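October 2020

Paper bench, Korstead sample set

Great session on fold memory! Lihua Xia was right that grain direction matters more than weight. We cut strips both ways from the Rudelari stock, scored half of them, folded everything and left it under the 242 g brass block. The strips folded with the grain lie almost flat. The cross-grain ones spring back like they have somewhere to be -- and the scored ones crack along the coating, which I did not expect at all.

Repeated it with two layers of paste and got the same split, so I'm happy to believe it. Wissam wants to try 200 open-and-close cycles on a sewn section next. Yes please!

To do: mix fresh paste, relabel the Clikard offcuts, ask Didier Moulin if the March strips are still in the drawer.
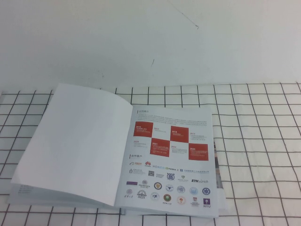
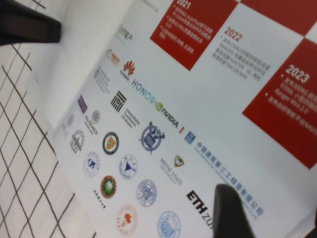
First: open booklet, blank left page curling up from the spine. Second: printed sheet with the 2021 and 2022 blocks.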